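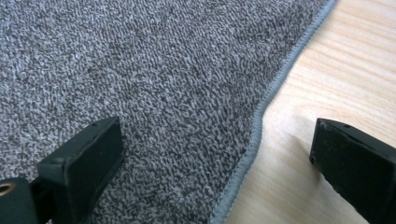
Rugs, offcuts and edges — the last batch of the year, put up in a rush before we shut. The bound edge close up: blue-grey binding on the salt and pepper grey, small slanting stitches all the way down, set against a pale wood floor. It goes with most pale floors I've tried. Darker boards, less sure. The bigger Skalero pieces are out on approval and will get their own page in January, once they are back and I've had a proper look at them in daylight.

Posted 2021-12-31. Please read the notes under each heading before you email, most of what people ask is in there somewhere.

The speckled grey, bound

Charcoal, mid grey, a silvery white. Looped pile, low. No pattern to match up, so a join is easy to lose — handy for odd shaped rooms and for landings. Hides crumbs. Hides most things, dog hair included, though a white dog might beat it.

The binding is the lighter colour on purpose. We tried a charcoal one first and the rug looked like a doormat. Same stitch on all four sides. If you want it in another shade say so when you order, not after, as unpicking takes longer than the sewing did and I will grumble.

Care, quickly. Hoover with the brush up. Blot spills, dont rub. Cool water, a drop of washing up liquid, clean cloth. Keep it off underfloor heating for now, still waiting to hear back from Barta on that.

The speckled grey, cut square

Unbound this time. A square on the light wooden table, edges slightly frayed. Fine for trying a colour at home or lining a shelf, would not put one in a hallway as it is. A strip of carpet tape round the underside will hold the worst of it.
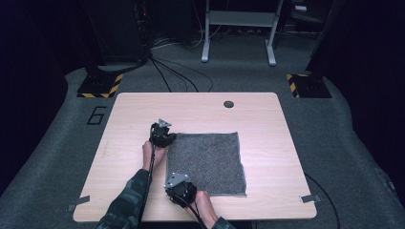 Prices and sizes

Squares, unbound: £29 a pack
Squares, bound: £39 a pack
Made to measure: ask, and send the size in centimetres please, not feet and not "sort of medium"

Order code for the grey is 824. Put it on the email or it goes in the wrong pile. We have 500 squares cut and when thats gone there's a wait for the next roll.

Collecting

From the Clanham unit, side door, ring twice. Parking is tight in the mornings. Deliveries go with Ollar and they want a phone number, so include one. Rolled rugs come pile side in — leave them flat overnight before you decide the corners are wrong.

More pictures when I get a minute. The oatmeal and the dark green are next, then stair runners.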